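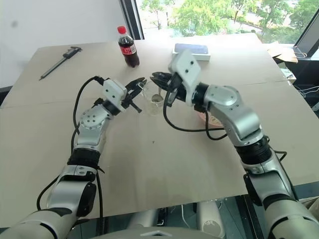 共同工房講座「双腕ロボットを自分で組む」
第4回 配布資料 卓上で粒をすくって移す

担当:Raymonde Penner
工房:Mimstead 共同工作室

1. 今回の範囲

前回までで腕の取り付けと原点合わせは済んでいるものとして進めます。済んでいない人は先に第3回の資料の後半をやってください。原点がずれたまま今回の内容に入っても、出てくる誤差が機械のせいなのか手順のせいなのか区別できず、時間の無駄になります。

扱うのは、容器から粒状のものをすくい、別の容器に移す作業です。動画サイトにはこの手の実演がいくらでもあり、どれも見事に決まっています。ただし、何回撮ったうちの一本なのかは、まず書いてありません。受講者はそこを割り引いて見る癖をつけてください。一度できたことと、続けてできることの間には相当の距離があります。

2. なぜ粒なのか

積み木をつかむ課題は第2回でやりました。積み木は少しくらい位置がずれていても、平行グリッパの指が閉じるときに勝手に中央へ寄ってくれます。つまり機械の形状が制御の粗さを隠してくれるわけで、あれがうまくいったからといって自分の較正が正しいと思い込まないように。

粒にはそういう親切さがありません。すくう角度が浅ければ何も乗らず、深ければ容器の底を押します。運ぶ途中で手首が揺れればこぼれます。こぼれた分は卓上に残るので、ごまかしもききません。評価の材料としては都合のよい対象です。

3. 卓上の準備

・天板に紙か段ボールを敷く。重ね目の段差が作業範囲の真ん中に来ないようにする。軽い容器は段差ひとつで傾く。
・容器は両方の腕が届く範囲に置く。届くかどうかは目測で決めず、低速で手先を実際に持っていって確かめる。
・透明な容器を使う場合は覚悟しておくこと。深度カメラは透明なプラスチックやガラスが苦手で、後ろの面の距離を返してくることがある。「見えている」と画面に出ていても信用しない。
・窓を背にした配置は、時間帯で明るさが大きく変わる。午前に取ったしきい値が午後にも通用するとは考えないほうがよい。
・手首まわりのケーブルは、手首をいちばんひねった姿勢で長さを決める。初期姿勢で見た目よくまとめると、たいてい短すぎる。反対に余らせすぎると、輪になった部分が容器を引っかける。

最後の点については、Wayne Poirierが以前この工房で使っていたDaneshvarという自作の腕の記録が参考になります。彼のノートでは、止まった原因の欄に「ケーブル」という字がやたらと並んでいます。制御則の工夫を語る人は多いのですが、彼のノートを読むかぎり、まず結束バンドの位置を語るべきでした。

4. 道具を持たせる

グリッパで細い柄の道具を持つ場合、確認することは次のとおりです。

(a) 柄が指の面のどこに当たっているか。先端だけで挟むと、道具は簡単に回転する。
(b) 道具の先端の位置を、手先座標からの固定値として登録してよいか。答えはたいてい「よくない」です。つかみ直すたびに値が変わります。毎回測るか、つかむ位置を治具で決めるか、どちらかにしてください。
(c) 道具の先が、もう一方の腕や背の高い物に近づかないか。干渉チェックのモデルに道具の長さが入っていない例を、この講座だけで何度も見ています。

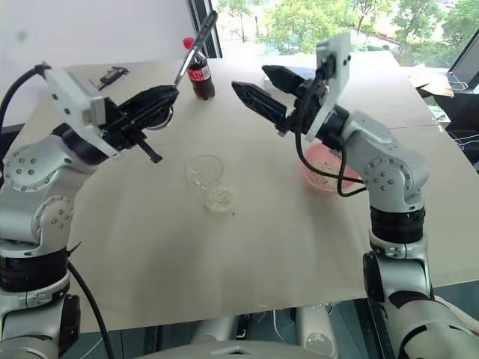

図1 左のグリッパで細長い金属の道具を持った状態。ガラス皿の手前に白い粒がこぼれている。

図1では道具の先端がかなり高い位置にあります。腕そのものの可動範囲だけを見て「当たらない」と判断すると、こういう長さの分を見落とします。背の高いボトルなどを卓上に置くなら、障害物として登録しておくこと。登録が面倒なら置かないこと。

粒の散り方も見ておいてください。こぼれた粒を数えるのは骨が折れるので、この講座では重さで測ります。移す前の容器と移した後の容器を、それぞれ秤に載せます。移動量だけを報告する人がいますが、減った量との差を書かなければ、こぼした量が消えてしまいます。

5. 両腕を使う意味はあるか

率直に言うと、今回の課題の大半は片腕でできます。容器を治具で固定すれば、もう一方の腕は要りません。家で作る人は、二本目の腕に費用と時間をかける前にそこをよく考えてください。Mevalanceの制御ソフトは双腕対応を売りにしていますが、私が試した範囲では、同期を取るための設定に使った時間で片腕用の治具が作れました。

それでも双腕でやる理由を挙げるなら、軽いカップを押さえながら中身を扱うような場面です。このとき二つのグリッパはかなり近づきます。指どうしの間隔を指令値で決めていても、実際の隙間は両腕の誤差を足したものになります。片方ずつ合格した較正が、合わせても合格するとはかぎりません。次の順番で確かめてください。

手順1 容器を置かず、両方の手先を低速で近づけて止める。
手順2 隙間を定規かノギスで測り、指令値との差を記録する。
手順3 片方の手先を一度退避させ、戻してからもう一度測る。
手順4 二回の差が自分で決めた許容値を超えたら、先へ進まない。

手順4の許容値は先に書いておくこと。測ってから決めると、必ず測った値より少し大きい数字になります。

6. 記録の取り方

試行は13回を一組とします。途中で設定を変えたら、その組は打ち切って最初から数え直してください。よく見かけるのは、失敗した回を「調整中だった」として外してしまう記録です。調整中だったかどうかは、失敗する前に宣言しておくものです。

残す項目は、開始時刻、容器の位置、すくう前後の重さ、停止の有無、人が手を出したかどうか。このうち最後の項目がいちばん抜けます。ずれたカップを指でちょっと直した、というのも介入です。

工房の共有フォルダに、Kimolnessという名前の記録用ひな型があります。使いにくいという苦情は聞いていますが、欄を減らした改造版は受け取りません。

7. 安全について

非常停止は、座ったまま手が届くところに置きます。腕の向こう側に手を伸ばす必要がある配置は不可。低速でも、二本の腕に挟まれれば指は無事ではすみません。飲み物や電子機器を可動範囲に入れたまま動かすかどうかは各自の判断ですが、弁償の相談には乗りません。

8. 次回までの課題

課題1 自分の機体で5の手順1から4までを行い、許容値とその根拠を添えて提出。機体がない人は工房のものを予約して使うこと。

課題2 一組の試行を終え、失敗した回をすべて含めて提出。成功率が低いこと自体は減点しません。失敗が一つもない記録には、続き撮りの動画をつけてもらいます。

課題3 同じ作業を片腕と治具で行う案を、図を入れて2ページ以内にまとめる。双腕のほうがよいと考える人は、その理由を測定値で示してください。「人間らしい動きだから」は理由として認めません。

提出は5月の最終回まで。ひな型の記入例は共有フォルダの同じ場所に入れてあります。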